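Sadau spring collection: progress report to the Kulkarni fund

2 min read

We said in April that the sampling would be finished by now. Most of it is. The printed silk dresses came back from Nistirora with the hems level and the colours close to what we asked for, if you accept that coral and salmon are neighbours. We have accepted it.

The coats are slower. The second toile fitted everyone except the fit model, so the shoulder has been recut and the collar made smaller. Buyers who saw the first version called it brave – a word that has never yet led to an order.

Orders stand at 1074 pieces, with the wrap skirt well ahead and the cropped jacket on 20. I would like to blame the weather for the jacket, but it is a jacket. We propose to drop the lilac and keep the navy.

On money, the fabric deposit is paid and the lookbook came in £200 under budget, chiefly by having fewer looks in it. The saving has gone to linings. 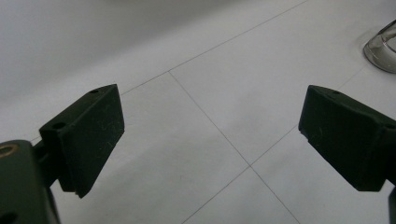
Harish Chettiar has asked for it to be noted that the linings were his idea, that viscose would have split by June, and that he still wants the lilac kept for the skirt at least. The lilac will be discussed.

Still to do: care labels, the final coat, and a name for the scarf line, currently called Justness by default.

3 comments
Questions to the Sadau studio office
© Sadau. All rights reserved.
Back to top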